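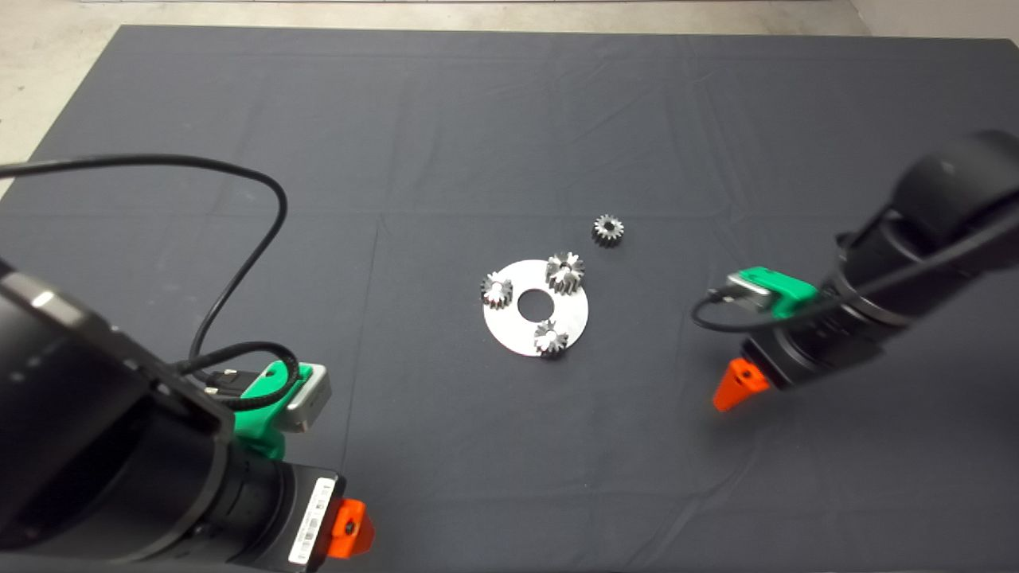

Clock Weekend in Galtberg
9/4/21

My grandfather wound the hall clock every evening before supper, and I was allowed to hold the key if my hands were clean. I suppose that's why I said yes so quickly when Annapurna Annamalai asked if I'd like to come along to the open day at the old clock works in Galtberg. She had been once before, in February, when the wind comes straight down the valley and hardly anyone goes, and she had been wanting to see it in better weather ever since.

We took the slow train, with cheese rolls and a thermos, and walked up from the station past the church. It's a steep little town! The church has a date of 1691 over the door, and the clock in its tower is the one everybody comes for. Groups of 30 go up at a time and there are 224 steps, which I felt in both knees for days afterward. At the top you stand in a wooden room that smells of oil and pigeons, and you can hear the big pendulum long before your eyes get used to the dark. Our guide, Mr. Iyengar, let us stay for the quarter hour. He told us to cover our ears, and I'm glad I listened to him.

The works themselves are down by the river, in a long brick building that now belongs to the Kultura association. They have kept the benches where they were, under the north windows, and several of the people showing visitors around had worked there as teenagers. One lady had cut nothing but small wheels for her first two years. She explained that the teeth have to be shaped so they roll against each other and don't scrape, and she had me turn two wheels together in my fingers, a good pair and a bad pair. I could feel the difference right away – the bad pair had a sort of gritty hiccup in it. I could have stayed with her all afternoon.

Annapurna was more taken with the cases upstairs, especially a walnut one with painted birds on the door (she went back to it 3 times).

Lunch was potato soup in the yard, at long tables, with very good dark bread. Do get there before noon if you go, as the line gets long and the plum cake runs out. The ticket covers both the tower and the works, and you can do them in either order, though I'd climb first and eat after.

We missed the train we meant to catch and sat on the platform with the last of the coffee. I've asked my brother whether he still has the key to the hall clock. He thinks it's in the kitchen drawer and has promised to look.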